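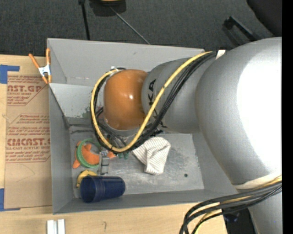 Gray bins: what changes in the parts store from this month

The parts store has moved its small and mid-size stock from cardboard to open gray bins with sloping walls. The changeover began in June with the fasteners and finished last week with the offcuts and returns. This item sets out how the bins are to be used, cleaned and written off.

Sizes. There are two, both on order from Sotelo. The shallow bin takes anything that can be picked up between two fingers. The deep bin takes brackets, housings and short lengths of tube. Both have walls that slope inward toward the floor, so contents collect in the middle and the last few pieces do not sit in a square corner. The slope costs volume. A deep bin holds less than its outside dimensions suggest, and anyone converting shelf plans from the old cartons should work from the floor measurement.

Load. The limit is 19 kg per deep bin and 6 kg per shallow bin, including any inner panel. Fill to a hand's width below the rim. Bins filled higher than this were the main cause of spills at the Mirnerau site during the trial.

Inner panels. A loose panel may be used to divide a deep bin. Set it against the wall before filling – a panel pushed in afterward rides up on the parts and leaves a gap underneath, and small stock migrates through it. Panels are not fixed and should be lifted out when the bin is emptied.

Floors. Scratches and smudges on a bin floor are normal wear and need no action. A bin should be withdrawn if a scratch has raised an edge that catches a cloth, or if the floor no longer lies level on a flat table. Maribel Cuadros has checked all 313 bins now in circulation and withdrew 40 of them, most for bent rims. Withdrawn bins go on the bottom rack by the north door with a red tag. Please do not take them back into use for rags or packaging.

Cleaning. Wipe out with a damp cloth and dry at once. Solvent is only for oil residue, applied to the cloth and never poured into the bin. Labels go on the outer wall at the short end. Labels stuck to the floor come off in pieces and end up among the parts.

Tables. Bins are to be set down on the wooden tables and not on the carpet, which sheds fibers into open stock. Lift the bin clear when moving it across a tabletop. Dragging marks the wood, and the older tables have already been sanded twice.

Stock records. Each bin carries one part number in Zurnora. A divided bin carries two, entered as A for the side nearest the label and B for the other. Mixed bins are allowed for returns only and must be sorted by the end of the shift. The record for an emptied bin stays open until the bin is back on the rack – several were closed early in the autumn and had to be re-entered by hand.

Lids are still under review. Until a decision is made, cover slow-moving stock with the cut sheets kept beside the scale.

Parts Store Newsletter | Questions to the stores desk | Back to top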